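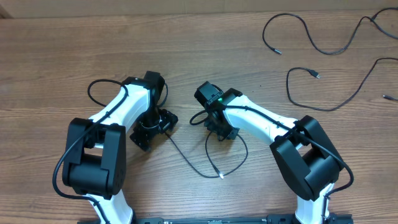
Brandetstead Workroom
Minutes of the members' meeting, Sunday, September 20, 2020

The meeting opened at 10 with a full room. The January minutes were read and approved with one correction: the shelf money was $153, and it has all been spent.

1. The wooden table
Most of the morning went to this, and happily so. Everyone loves the tabletop. The long grain, the orange-brown color, the dark streaks and all those knots – several members said it has made the whole room feel warmer, and one offered to write a poem about it (declined for now, with thanks).

We had two finishes to choose from. The hard varnish from Clikamness would cost less over time, but the test board came out shiny and a bit yellow. The plain oil brings out the knots beautifully and can be touched up in small patches. Oil won, 9 to 2. Two thin coats, a light sanding between them with the fine paper, and a full night to dry after each. Please wipe with the grain!

Coasters and cutting mats are to be used from now on. Hot glue goes on a mat, every time.

2. The wall
The beige stays. A member brought paint chips in three greens and made a lovely case for the darkest one, but the feeling was that beige sits well with the wood and we should enjoy it for a year. The chips are in the drawer under the sink if anyone wants to dream.

3. Second table
The Qian workshop has quoted $900 for a matching top, or $800 if we collect it ourselves. Great news, as we had set aside $1,000. Agreed to collect. Still open: whether it will go through the side door. Somebody needs to measure the door with the handle taken off, and the turn at the bottom of the stairs too.

4. Clevo Room
The stools are back from repair and they don't wobble any more. Big cheer. The old ones can go to anyone who wants them, first come, first served – the rest leave with the scrap wood.

5. Other business
More hooks for aprons. Agreed without discussion.
The radio: volume to stay at a level where people can talk.
Rags with oil on them are to be laid flat outside to dry, never balled up in the trash.

To do before the next meeting
Buy oil, fine paper and lint-free rags
Measure side door and stair turn
Reply to Qian about collection
Put up hooks

Meeting closed at 11:40, followed by plum cake.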